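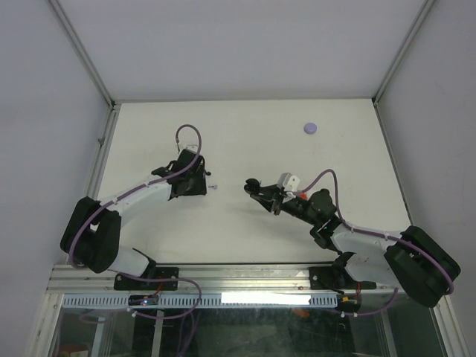
White work surface with gray side walls: how to put one together

Quick write-up, had a few people ask. Third one I've done for the back room at Hosomcombe and finally happy with it. Took me an afternoon, plus overnight for paint.

What you need

One smooth white panel for the top
Three gray panels, back and two sides
Aluminum strip for the two back corners
Length of aluminum rail for the front
Screws, square, level, soft pencil
Cloths. More than you think.

Panels cut to size at Kozłowski, strip and rail from Lovel. Lovel will cut too but you wait. Total order was 1,905 before the screws.

1. Level the base first. Really. I skipped this on the first one and every small round thing wandered off to the left.

2. Lay the white panel on the base, film still on. Peel back only the edges. Leave the middle covered until the very end, it scratches if you look at it.

3. Paint the side panels. Pale gray, flat finish. I went with Ikunier's lightest one, two coats, nearly 40 minutes between. Glossy paint throws the lamp back in your eyes. White on white and you lose the edge where the table stops, so go gray.

4. Back wall up, then the left side, then the right. Check each with the square before tightning anything.

5. Corner strips. One down each back corner, bottom end sitting right on the panel. File the cut end first, mine was sharp. Strip hides the gap and keeps crumbs out of it.

6. Rail along the front. Bolt it every 30 cm. Don't lean on it till all bolts are in.

7. Film off. Wipe the whole top, dry cloth, then damp, then dry again. Back corners last.

Keeping it clean

Wipe at the end of the day, not the start, marks are easier fresh. Little bits show up badly on white. Fingertip-size scraps, chips of purple, whatever. Pick those up by hand before wiping or you'll drag them and get a line.

Small flat discs: slide them to you and lift at the edge. Don't dig with a nail, leaves a mark.

Yellowing near the lamp, havent solved that. Will update in October when I redo the top.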